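Print this thread | E-mail this thread

Pick-and-place with hand-held grippers: when do you call an episode bad?

stulutow_bench
We are rewriting our capture rules before the next round of bin tasks and I would like comments on the draft. Small objects into an open bin, one operator, one gripper.
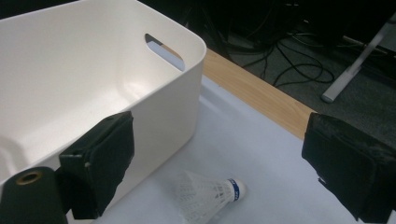

Current draft:

1. Both fingers in view and open at the start.
2. Object in view at the start, not touching a finger.
3. Bin does not move during the episode.
4. Pads inspected before each session, replaced when the covering is worn through.
5. Any episode with a drop is discarded.

Rule 5 is the one I am unsure of. We have 1353 episodes from the last round and it would remove a lot of them.

kelp_torque
Keep the drops. Label them and let whoever trains on the set filter them out. A discarded episode can't be recovered later. Rule 4 needs a number in it. "Worn through" means something different to each operator.

Print | E-mail

Tarigan2
Disagree on drops. A label is only as good as the person applying it, and a drop followed by a regrasp gets tagged three ways by three people. We discard and re-record. It costs less than the review.

kelp_torque
Then your labeling guide is the problem. Write one definition: object leaves both pads outside the bin. That covers the regrasp case.

Tarigan2
It doesn't cover an object that hits the rim and falls in. Is that a drop or a placement?

kelp_torque
Placement, with a rim contact flag. Fair point though, it has to be written down.

zemar_floor
Two things missing from the draft. First, cables. Our rule is no loose cable anywhere the operator can step, checked before the first episode and after every break. Second, start poses. If the shuttlecock always begins in the same orientation, you have recorded one grasp many times. We use 8 start orientations and go through them in a fixed order.

stulutow_bench
Agreed on both. Cable routing is in our general lab rules but it should be repeated here — operators read the task sheet and skip the rest. Fixed order or shuffled?

zemar_floor
Fixed. Shuffled is better on paper, but operators lose their place.

Print | E-mail

plutodel_user9
I would relax rule 3. Bins get bumped in normal use. A policy trained on a bin that never moves will have trouble with one that does. Allow movement, log it.

stulutow_bench
Between episodes, yes. Within an episode I am keeping it fixed for now. For rule 4 I will put in a pad change every 9 sessions, or sooner if backing shows through the covering. Rule 5 changes to label and keep, using the definition above plus the rim flag. Revised draft goes up in April.

Tarigan2
Noted. We will stay with discarding.

Print this thread | E-mail this thread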